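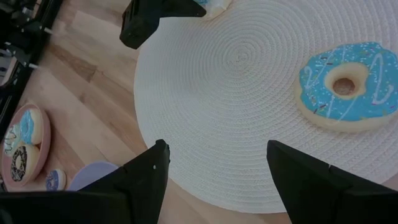
Third month in the robot club

I promised my sister that I would write more often here, and then I did not write anything since the club moved to its new room. So today I will try to put everything in one post, and please forgive me if it jumps a little.

For those who do not know, I joined the evening robotics club at the Forbridge adult school. I am not an engineer. During the day I prepare invoices, and before this I never wrote a line of code. Our teacher is Stela Bucur, and she has a rule that every group must have one person who is afraid of the computer. In our group it was me. I think I am less afraid now.

Our project is called Majimbun. Fikri Sumampouw chose the name and he refuses to tell us what it means. The task sounds very small when I explain it at dinner: the gripper should pick up a toy donut and set it on a plate. We have donuts with blue frosting and one with chocolate frosting, a pink plate and a light purple one, and the white woven placemat under the work. My nephew asked me if this is school for babies. I told him to come and try it.

The first difficulty was the hole. When the fingers close on the outside of the donut, they must come down evenly around it, or the donut slides away and turns. For two evenings Fikri tried to bring one finger down through the hole, as a person does with a real donut. It was beautiful when it worked, but it worked seldom. Now we take it from the outside again, and we open the fingers wider before going down.

The second difficulty was the placemat, and this one was my idea, so I have to be honest about it. I brought it from home because I thought the white color would help the program to see the toys better. It did help. But the mat has thick rings, like a rope laid in a spiral, and when a fingertip goes too low it catches on a ring and pulls the whole mat. Stela did not say anything, she only looked at me. We raised the lowest position by 2 millimeters and since then the mat stays more quiet.

I also learned how much patience is in this work. Before the program can do something alone, one of us must guide the arm by hand controls and repeat the same movement many times. In our last long session we made 70 tries, and 48 of them were good enough to keep. I was writing the results in the notebook, and after some time I could tell from the first second if the try would be good. The hand of the person is calm or it is not calm. Fikri is the best of us when he has eaten. I am better at the end of the evening, when I am too tired to worry.

There is a small competition in January, the Flindaretti Open Table, and Stela would like us to go. Each team gets a surface which it has not seen before and toys in a different order. I am nervous about the surface, for the reason you already know. The group from the Drandilberg school will be there too, and I heard that they practice with cups, which seems to me harder than donuts, because a cup has a handle.

Until then we want to practice taking donuts from the pink plate, where they lie one over another. At the moment the fingers often lift two together. Fikri thinks we should first push them apart, and I think we should simply start with the top one — we did not agree yet, so next time we will try both ways and I will write down the results.

If someone who reads this has a plain placemat without any rings, I would be happy to borrow it.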